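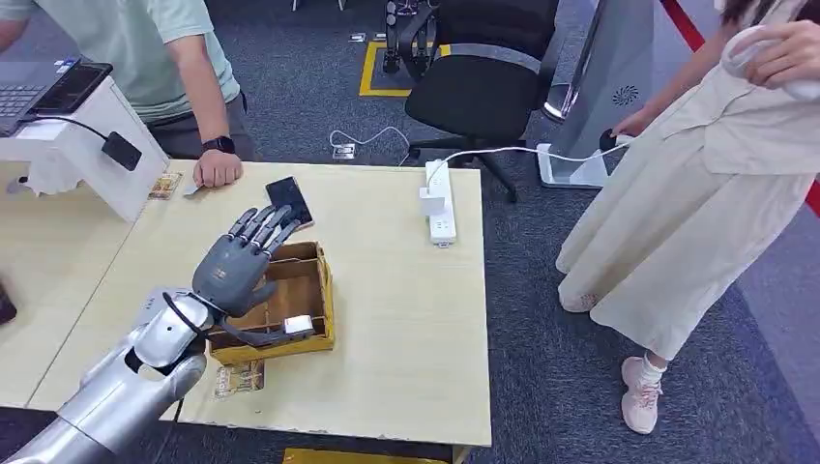
5月 作業ノート 仕切り付き段ボールトレイの耐湿試験、続き

前回の続き。DruvumのE段とB段の複合品で組んだ仕切りトレイについて、加湿後の圧縮強さと仕切りの立ち具合を見る。前回までは常態(23℃、50%RH)のみで、値そのものに問題はなかった。倉庫側から梅雨時に下段の仕切りが寝るという話が来ているため、湿度を振ることにした。

条件
槽は恒温恒湿槽の2号機を使用。1号機は加湿ボイラーの水位センサーが不調で、90%RHを超えると勝手に止まる。修理見積は出ているが部品待ち。
A条件 23℃ 50%RH 24時間
B条件 30℃ 80%RH 24時間
C条件 40℃ 90%RH 24時間
各条件とも槽から出して2分以内に圧縮を開始する。前回、電話で中断して10分ほど置いたものは含水率が1ポイント以上落ちていたので、あのデータは捨てた。

試料
外寸は同一。仕切りの材料だけ変えて2種。
D-1 Druvum標準ライナ、仕切りはB段単独
D-2 Druvum標準ライナ、仕切りはHaugenの撥水ライナ使用のB段
接着はいずれも酢酸ビニル系。CuvonのホットメルトはC条件で先に剥がれるのを別件で見ているので、今回は外した。
抜き加工はカッティングプロッタ。刃は新品に交換済み。前の刃では罫線の谷側が毛羽立ち、折り角が安定しなかった。切り込みの幅は板厚プラス0.3mm。0.1mmだと加湿後に仕切りが膨らんで抜けなくなる。0.5mmでは常態で既にガタがある。

圧縮の手順
圧縮試験機、上盤固定。速度は10mm/分。初期荷重をかけて接触を確認してから変位をゼロに合わせる。
最大荷重と、そのときの変位を記録。最大荷重を過ぎて2割落ちたところで止める。
上盤と試料の間に挟んでいた紙やすりは今回から廃止した。滑り止めのつもりだったが、開口側の端面に食い込んで局所的に潰れ、値が低めに出る。

保持試験
圧縮とは別に、静荷重400Nで60分保持し、高さの変化を見る。ダイヤルゲージ2本を対角に置き、平均を取る。差が大きいものは傾きとして備考に書く。
積み付けの実荷重に対して400Nはやや厳しいが、前任のノートでもこの値なので比較のため揃えた。

結果(所見のみ。数値は集計表に入力済み)
A条件ではD-1とD-2に差は見えない。どちらも長辺中央が外に膨らみ、そこから座屈する。仕切りは最後まで立っている。
B条件でD-1の最大荷重が下がる。壊れ方はAと同じ長辺中央。D-2の低下はD-1より小さい。
C条件で様子が変わる。D-1は長辺が膨らむ前に仕切りの交差部が倒れ、その後で側面が追従する。荷重変位の曲線に小さな肩が出るのがその瞬間と思われる。D-2では肩が出たものと出なかったものが混在。
保持試験はC条件のD-1が一番沈む。最初の10分で大半が沈み、残りはほぼ平坦。60分も要らないかもしれないが、A条件では後半にも少しずつ動いているので短縮は保留。

含水率
圧縮後すぐに側面と仕切りからそれぞれ切り出し、105℃で恒量まで乾燥。
仕切りの方が側面より高い。両面が露出しているので当然とも言えるが、C条件の差は思ったより大きかった。槽内の置き方の影響もありそうで、開口を吹き出し側に向けた試料で特に高い。次回から向きを揃える。槽の棚板に矢印のテープを貼った。

天秤について
乾燥後の秤量で値がふらつく。空調の吹き出しが直接当たっていた。風防を閉めても駄目で、天秤を隣の台に移したら落ち着いた。移動後に水平と校正をやり直し済み。元の位置に戻さないこと。

気になった点
切り込みの終端で、側面ライナに細い裂けが入る試料がある。加工直後にはなく、加湿して戻した後に見つかる。終端に丸穴を抜いておけば止まるはずだが、プロッタだと小径の穴がきれいに抜けない。直径2mmなら何とか。3mmは問題なし。強度への影響は不明なので、丸穴ありのD-1を別に作って比べる。
目の向きも確認が要る。今回の仕切りは段目を縦に通しているが、端材取りの都合で横目になったものが一組混じっていた。常態で明らかに弱かったため除外。裁断前に板の裏へ鉛筆で目の方向を書いておくこと。

振動について
Tususの輸送振動の記録をもらったので、いずれ加湿と組み合わせたい。ただし振動台の上に湿度をかける手段がない。袋で包んで湿度を保つ案は出ているが、袋内の結露をどう避けるかが未定。まずは加湿、袋詰め、振動、開封、圧縮の順で一つ流してみて、含水率がどの程度残るかを確かめる。

コスト
D-2の仕切り材は最小ロットが1,000枚。試作分は見本で足りているが、丸穴品まで含めると足が出る。追加の見本を依頼中。
撥水ライナは古紙回収で嫌われる可能性があるので、離解性の資料も一緒に頼んだ。返事待ち。

次回までの作業
・丸穴ありD-1の図面修正と裁断
・C条件の再試験。開口の向きを統一
・荷重変位曲線の肩の位置を読み出し、仕切りの倒れと対応するか横から動画で確認
・乾燥器の棚の温度分布。奥の段だけ恒量に達するのが遅い
・1号機の部品の納期を再確認

追記 17時過ぎ
C条件のD-1を一つだけ、常態に一晩戻してから潰すことにした。槽から出して試験室の棚の上段に置いてある。側面に鉛筆で「戻し」と記入。触らないこと。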